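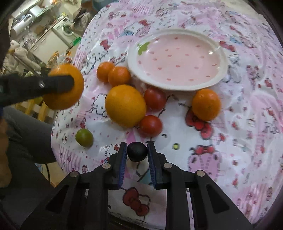

Page 3

Threads > Kitchen > Fruit
Home Latest Replies Saved

Milan Van den Broek
Sorting the fruit before it goes in the fridge or the bowl. Oranges, mandarins, a couple of tomatoes and one little green and yellow citrus that I'd call a lime until someone corrects me.

Milan Van den Broek
Tomatoes stay out of the fridge at our place. They go on the bench, away from the window. If one gets soft it goes into sauce that night.

Milan Van den Broek
The big oranges are for juice. Mandarins are for lunches. The Ruvport market had mandarins by the bag again, so expect them in every lunch box until the end of March.

Milan Van den Broek
Hello Kitty tablecloth is still going. It's plastic, so it gets a wipe with a damp cloth and a bit of dish soap. For orange juice that has dried on, leave the cloth sitting on it for a minute first. Don't scrub the printed bows with anything rough. I did that to our last one and the colour came off.

Milan Van den Broek
The plate with the tiny hearts is the fruit plate now. It's shallow, so only the small stuff goes on it. Anything large rolls off when the table gets bumped.

Milan Van den Broek
Someone asked about round tables. I like ours for this job because you can reach the middle from any side. The cloth hangs unevenly unless you centre it first.

Milan Van den Broek
Marmalade next, if I can find the big pot. Last batch made almost 18 jars and we still have 3.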